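Props table notes, Apr 9, 2005

I've run props for the Trerka for long enough to know that a one-woman comedy with "hardly any props" will have 55 of them by tech week. Some of what follows I learned from Phyllis Pearce. The rest I learned by standing in the dark holding the wrong telephone.

## Before you move in

**Cover the table, then mark it.** White butcher paper, taped flat on the underside. Draw a box for every prop and write the name inside the box, so that when the prop leaves, its name stays behind to accuse somebody. Fat black marker. Thin pen can't be read under a blue light.

**Buy gaff tape.** Duct tape leaves a gum that will outlive the production. If you've already used duct tape, a little vegetable oil and an old gift card will get most of it off. Don't do this near the costumes.

**Breakaway glasses** go at the back of the table, in an egg carton if they're small enough. We had 7 for *Prarier* and used one in performance. The other six met their ends in the wings.

## Things that roll, drip or get eaten

Stage food is bread. It can be cut and colored to pass for almost anything from row F back, and an actor can swallow it before a line. Cold tea does for whiskey. Apple juice looks better but it's sticky, and Masanobu Honda once had to peel his hand off a banister in the middle of a proposal.

Make fresh tea every night. Yes, even for the matinee crowd.

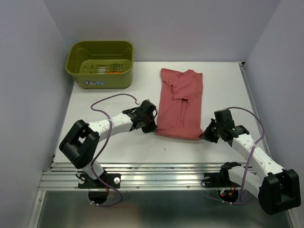

Small props get lost faster than large ones. Rings, keys, matchbooks and the folded letter in Act Two all want to be somewhere else by intermission. Give each performer one container and let nothing else live in it. A plastic basket with a flared rim, like the olive-green one, is easy to grab in a hurry, and a little orange thing at the bottom is still easy to spot. Slotted ones are fine for keys and terrible for loose pearls. Ankica Karagiannis has views on this.

## During the run

Check the table at the half hour and again at places. Out loud, with the list, even if you feel silly.

Paper props wear out. Print 40 copies of any letter that gets torn up onstage, and put the spares in a folder marked with something dull. I use "Parking." Crumple them a little beforehand if the letter is supposed to have been carried through a war.

Squeaky suitcase: candle wax on the hinge. Suitcase that opens by itself: a loop of black elastic, and a word with whoever keeps sitting on it.

Fake flowers get a hair dryer on cool, once a week. Real flowers get replaced, and come out of a budget you don't have.

## Strike

Borrowed items go home first, the next morning if you can manage it. We still have a lamp from Dalimham that was due back in November.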